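Billwood Desk Items -- Data Card

Summary
Billwood covers small desk and grooming items handled over a white work surface: markers, combs and cups. The release holds 1521 clips.

Items: markers
Dark barrel, white lettering reading "Creative Art".
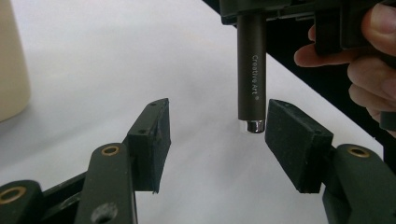
Items: combs and cups
Each comb is listed with a cream cup -- square, with rounded corners. 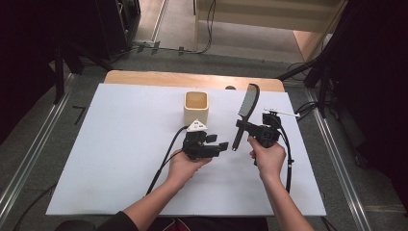 Figure 2. Comb held upright, cup standing on the board.

Close views are stored separately.
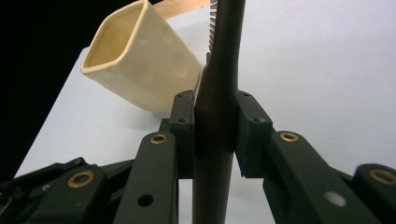
Figure 3. Handle and teeth, with the cup tilted behind.

Contact
Smaranda Tudose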